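Budgeting for a second pair of hands, what am I forgetting?

Posted in Equipment & Purchasing by feltside_m

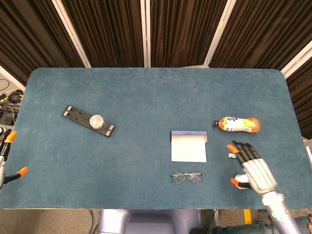
We're a small shop, doing tabletop pick and place with two five-figure hands (well, they felt like five figures) and the boss wants a number for next year by July. Bottles, boxes, glasses, tins, that kind of stuff. Quote from Kimaro covers the hands and wrists and nothing else as far as I can tell. No cables, no spare fingertips, no table. Lead time 11 weeks.

Do I just double what we spent last time? Last time was before me and the reciepts are a mess. Also is a service plan worth it or is that just money out the door.

kettle_drum
Don't double it. Second setup is cheaper in some spots and worse in others. Software seat might already cover you, ask. What gets you is small stuff. We bought through Setstead and our list of "little things" ended up at 17 percent of the hand price. Fingertips mostly. Then cables, then power supplies, then a felt top because things skid on bare wood and you lose half a morning chasing a bottle.

Put in:
spare tips, at least 3 full sets
one spare thumb if they sell it separate
cable covers for the floor, get these, yours pile up off the left end of the table like ours did I bet
freight and the crate going BACK if you need a repair

Ask about repair turnaround in writing. Ours said two weeks. Was not two weeks.

noodle77
just rent one?? Prillell does monthly I think. never used them

gantry_widow
Renting is fine for a trial, bad past roughly 7 months, by then you've paid for a good chunk of it and own nothing. We did that at the Flistesbridge site and I still get asked about it.

Service plan: yes for year one, skip it after if you have someone who can swap a finger. Read what it covers tho. Ours left out tips and skin, so the exact parts that wear. Also budget for objects, sounds dumb. Eyeglasses bend, boxes get crushed, drinks leak on the felt. We put it under consumables so finance quit asking.

With 11 weeks lead I'd get the PO in before the July number is even final, if they let you.

feltside_m
Thanks, asking Kimaro about the thumb today. Forgot freight completly.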